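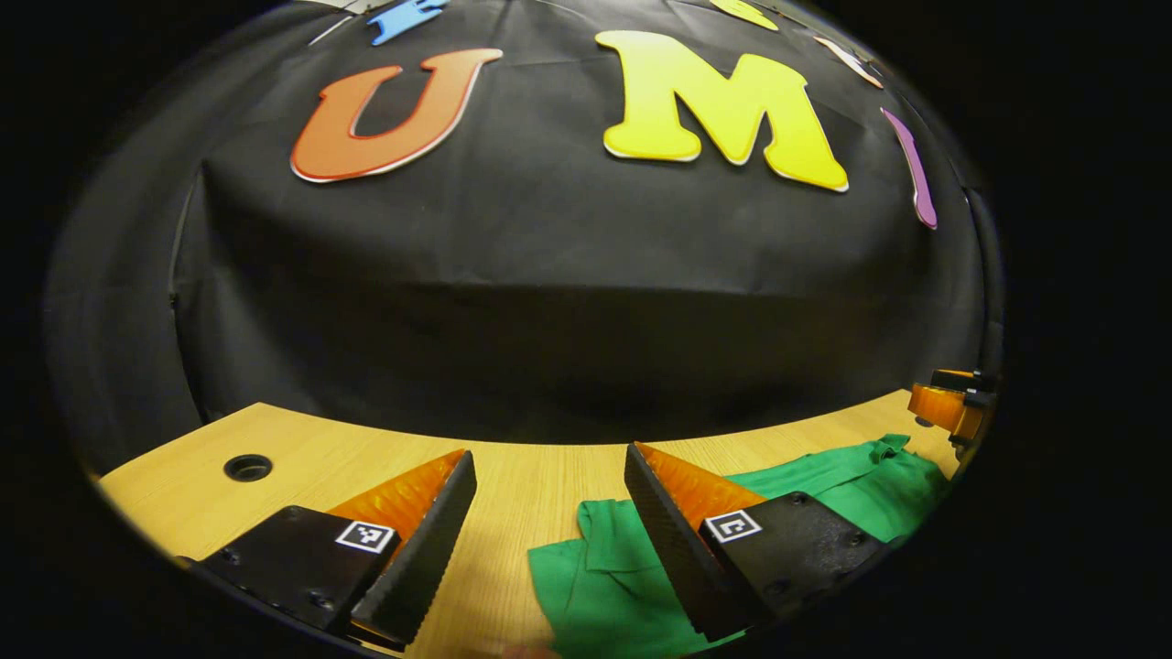 Lwazi Khumalo
3/29/21
Four stories is what the zoning allows on that block of Mirkham Street, and De Bruijn is asking for a variance on top of it. I don't see how the board grants that when the lot next door got turned down.

mkuipers
The lot next door wanted a drive-through. Different case. I read the application and the variance is for the rear setback. Height stays at four.

Lwazi Khumalo
OK, I had the height wrong. The setback still matters to the people on Plokness Avenue, their yards back right up to it.

Ilse A.
I'm on Plokness and I'd take apartments over the old Skena warehouse any day. It has been boarded up since before we moved in.

cuevas_m
Does anyone know what's going in on the ground floor? The flyer said 3000 square feet of retail and nothing else.

mkuipers
No tenant named. The plans show it split into three units with the entrances on Mirkham.

cuevas_m
Thanks. Small units would be good. The big storefront at the corner never rents.

KobeB
Parking is the real problem. You can't find a spot after six as it is, and the garage is only for residents.

Ilse A.
The bus stops right there. Not every building needs a space per unit.

KobeB
The bus quits at ten. Try getting home from a late shift.

Lwazi Khumalo
Hearing got moved to May, by the way. Written comments go to the planning office, and they want your street address on them or they don't get read into the record.

KobeB
Sending mine tonight.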